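Cable grommets in solid tops - bore before or after finish?

Forum: Workbenches and Desks
15 replies, page 1

kerfline
I have a glued-up ash top, 8 boards, going over a steel sit-stand base from Hisell. It needs one grommet hole near the back edge. The sleeve supplied is plastic, two-part, with a flange that covers the rim of the hole by 4 mm all the way around. Finish will be hardwax oil, two coats. Do I bore before the first coat or after the last one? I have seen both recommended and no reasoning for either.

tallow_and_rasp
Before. The hole wall is mostly end grain on two sides and you want oil in it. If you bore last you have raw fiber sitting under a flange where every spilled drink goes.

mitre453
Disagree. Bore last. You don't know where the base crossbar will land until the top is on it. I put a hole straight over a crossbar on a Clament frame because I trusted the drawing. The drawing was for the previous version of the frame. Once the top is mounted you mark it from underneath, pull it off, bore, and touch up the hole wall with a small brush. Ten minutes.

tallow_and_rasp
You can dry fit the top on the base before finishing. That solves the crossbar problem without cutting through a finished surface.

mitre453
If the base has arrived. Mine came three weeks after the wood.

kerfline
Base is here. Dry fit is possible. Next question is the cutter. I have a bi-metal hole saw and a router with a circle jig. Forstner in that diameter costs more than the grommet is worth.

plumbbob_nine
Router and jig. Hole saw will do it but the wall comes out rough and the kerf wanders in hard earlywood/latewood transitions. If you use the saw, pilot through, cut halfway from the top, flip, finish from the bottom. No tearout on either face. Low speed, clear the dust often, ash burns.

kerfline
Flange covers 4 mm. Does wall quality matter at all?

plumbbob_nine
It matters for the fit of the sleeve. The Bodin sleeves have ribs that grip the wall. A ragged hole lets them rotate and then they lift every time you pull a connector through.

tallow_and_rasp
A drop of silicone at the ribs stops that.

mitre453
And then you can't get it out to refinish the top. Don't glue them. Wrap the sleeve with one turn of tape if it is loose.

sashweight
Distance from the back edge is the thing people get wrong. Too close and the wood between the hole and the edge is short and weak, and on a glue-up it may be right on a joint line. Too far forward and the monitor foot sits on it. Measure the foot first. I would also keep the center of the hole in the middle of a board.

kerfline
Foot is deep on this monitor, so the hole will have to go either in front of the foot or off to one side. In front looks odd to me. Anyone done it?

sashweight
Yes, in front of the base. Cables from the keyboard and charger go down it and the monitor cables go off the back. Two routes, no crossing. White sleeve on light wood doesn't stand out much either.

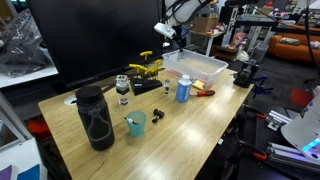

plumbbob_nine
Fine for power and USB, but I'd still want a second hole behind the foot if the top ever moves against a wall. Monitor cables over a back edge get pinched at full height. On a sit-stand base you need slack for the whole travel.

sashweight
Mine is fixed height. For a moving base I agree about the slack, though a notch in the back edge does the same job as a hole and is easier to cut.

tallow_and_rasp
A notch in the back edge of a solid top is a place for a split to start. Round the inside corners generously if you go that way.

kerfline
Decision so far: dry fit, mark, router with jig, one hole in front of the foot, oil the wall with the rest of the top. I'll leave the second hole until I know where the desk ends up. The cable tray is a Fevunis, rated for more than I will put in it, screws into the underside. Are the supplied screws OK in ash?

mitre453
Drill pilots and wax the threads. The supplied ones are soft and will shear in ash. Check their length against the top thickness before you drive anything. And slot the bracket holes across the grain if the base doesn't already have slots. The top will move between November and summer.

kerfline
Base has slots. Tray doesn't, but it runs along the grain so I will leave it. Boring it tomorrow.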